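Papier peint intissé derrière un plan de travail : quelle finition pour résister à la vapeur et à la graisse ?

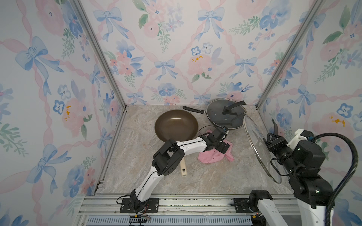

Papier à nœuds bleus et fleurs, plan de travail gris effet marbre.

Jolán Vass
Bonjour. Je souhaite conserver un papier peint intissé à motif floral au-dessus d'un plan de travail, côté préparation. Support : plaque de plâtre, sous-couche acrylique, colle pour intissé en pot. Le fabricant (Bekon, gamme Limcombe) indique « lessivable » sur l'étiquette mais ne dit rien des projections grasses. J'hésite entre un vernis acrylique mat et une crédence en verre trempé de 4 mm. Le vernis risque-t-il de faire migrer les encres ? Et faut-il coller le verre ou le visser ? La plaque de cuisson est électrique. Hauteur disponible sous les meubles hauts : 60 cm.

Ferenc Kiss
Deux points à séparer.

Le vernis d'abord. « Lessivable » qualifie la tenue à l'éponge humide, pas la tenue aux graisses. Un vernis acrylique en phase aqueuse convient sur intissé à surface vinyle si l'encre est stable. Faire un essai sur une chute : 2 couches fines, rouleau à poils courts, séchage complet entre les deux, puis frotter avec un chiffon blanc. Si le chiffon se colore, abandonner. Attendre que la colle soit sèche à cœur avant de vernir, sous peine de cloques aux joints. Sur les teintes très pâles, vérifier aussi le jaunissement : une bande témoin laissée près d'une fenêtre suffit.

Le verre ensuite. Derrière la plaque de cuisson, je ne mettrais rien d'autre. Trempé obligatoire, chants polis, fixation mécanique par vis à entretoises ou profilés en U. Ne pas coller en plein : le silicone reste visible par transparence et le papier devient le point faible de l'assemblage. Laisser un jeu de dilatation en périphérie et un joint sanitaire neutre en pied. Les découpes de prises se font avant trempe, donc relever les cotes deux fois.

Ailleurs, le vernis suffit.

Brenda Mellor
J'ai mis du vernis en bombe chez moi et ça tient. Pas de verre. Je passe l'éponge et c'est tout. Par contre ça brille un peu, même le « mat ».

Akihiko Sakai
D'accord avec Ferenc pour la fixation. J'ajoute que l'épaisseur de 4 mm est faible si le panneau est percé ; demander 6 mm au miroitier. Pour mémoire, j'ai payé 1 210 euros pose comprise, avec trois découpes de prises. Comparer avec un devis sans pose : l'écart est parfois important.

Commentaires

Jolán Vass : Essai fait sur une chute, le chiffon reste blanc. Je pars sur verre derrière la plaque et vernis pour le reste.

Hauwa Iyamu : Quelqu'un a testé le vernis Drakness sur un intissé non vinyle ?

Ferenc Kiss : Non. Sur un intissé non enduit, risque d'auréoles. Essai indispensable.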